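Workstead Handling Trial, Narnport Depot
Progress report to the Sequeira Fund, period ending June
Prepared by Divya Kamath

1. Position at the end of the period

The cell has been in daily use for the whole of the period apart from the two stoppages described in section 3. It handled 1,918 cartons, all on the single-lane layout agreed at the last review. The second lane has not been started. Spending is within the amount released for the period, with the gripper spares bought and the replacement light curtain still on order.

The main work was on maintenance: putting the cell on a fixed inspection round, and reducing the time it takes a depot fitter to bring it back after a fault.

2. Set-up and reference marks

The arm is bolted to a steel plinth beside the infeed conveyor. At the start of the period the base bolts were found below the specified torque on the conveyor side. They were retightened, witness-marked with paint and checked again after 150 hours of running. No movement was found at the second check.

The tool centre point was taught again after the bolts were tightened. Sivaprasad D'Souza wrote the procedure up as a two-page sheet, which is now kept in the cell cabinet. The earlier procedure relied on a pointer that had been bent at some stage and gave a repeatable but wrong result. A new pointer has been made and is stored in a sleeve with its own shelf position.

Hose and cable runs along the forearm were re-routed to remove a rub point at joint 5. Each run now carries a numbered tape flag at both ends, matched to a list on the cabinet door. Before this, a fitter tracing a vacuum line had to follow it by hand through the sleeve.

3. Stoppages

The first stoppage was a loss of vacuum on one side of the gripper. The cup was sound. The fault was a hairline split in the supply hose, close to the fitting, where it had been flexing against a clamp. The hose was replaced and the clamp moved back.

The second was an intermittent encoder warning on joint 2, which appeared only when the arm was at full reach. Swapping the encoder lead cleared it. The removed lead has been sent to the supplier at Skidurstead, and their report is awaited. Until it arrives the cause is recorded as unconfirmed.

4. Bench work and consumables

Small jobs such as flagging hoses, labelling spares and making up cup kits are done by hand. Tape is the consumable most often needed and most often missing. Marker pens and label sheets are now on the same stock list, with a minimum level for each.
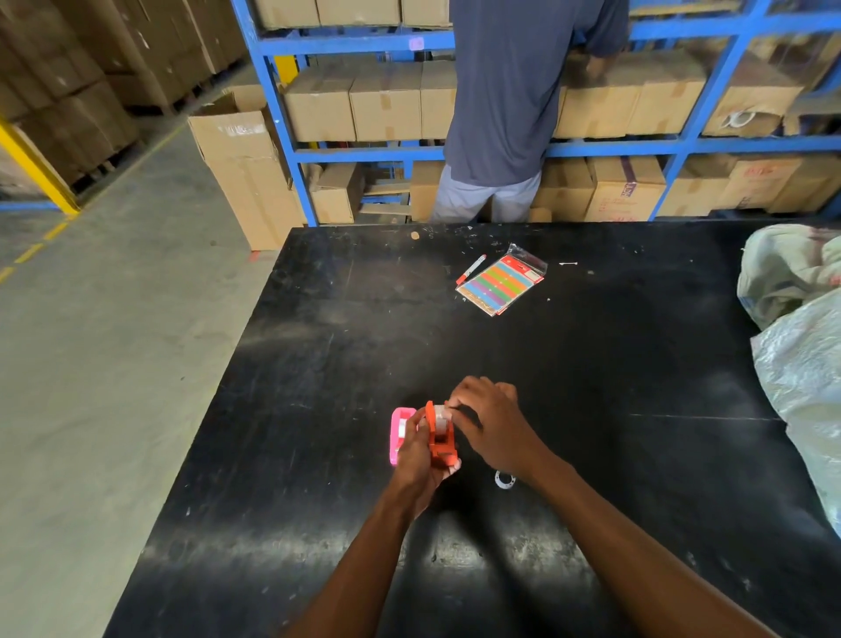
Prodromos Athanasiadis replied to the draft of this section that the tape flags would not last. In his view they lift at the edges once there is oil on the sleeve, and a fitter who finds a flag missing will guess at the number. He asked for printed heat-shrink markers on the vacuum lines at least, and for the tape to be kept for temporary work.

The point is accepted for the vacuum lines. Heat-shrink can only be fitted with the line disconnected, so the change will be made at the next planned shutdown. The tape flags stay in place until then and have been added to the weekly inspection.

5. Inspection round

The weekly round covers the cups, the hose fittings, the filter bowl, the guard interlocks and the condition of the flags. It is done with the cell isolated and locked off, before the 6 a.m. start. Padmavathi Rajan carried out most of the rounds and found that the filter bowl needs emptying more often than the maker's interval suggests. Carton dust is the likely cause. The interval has been halved and will be looked at again once there are more readings.

Interlock tests were passed on every round. One guard switch was slow to reset and was replaced as a precaution.

6. Training

Two depot fitters can now carry out the full recovery sequence without support. Thirumalai Shenoy has started on it and still needs supervised time on the tool centre point check.

7. Next period

Fit heat-shrink markers to the vacuum lines.
Install and test the light curtain on delivery.
Close the encoder lead query with Skidurstead.
Review the filter interval.
Submit the layout drawing for the second lane, with a revised costing.

No change to the total grant is requested. We ask the fund to agree that the money set aside for second-lane guarding may be carried into the next period.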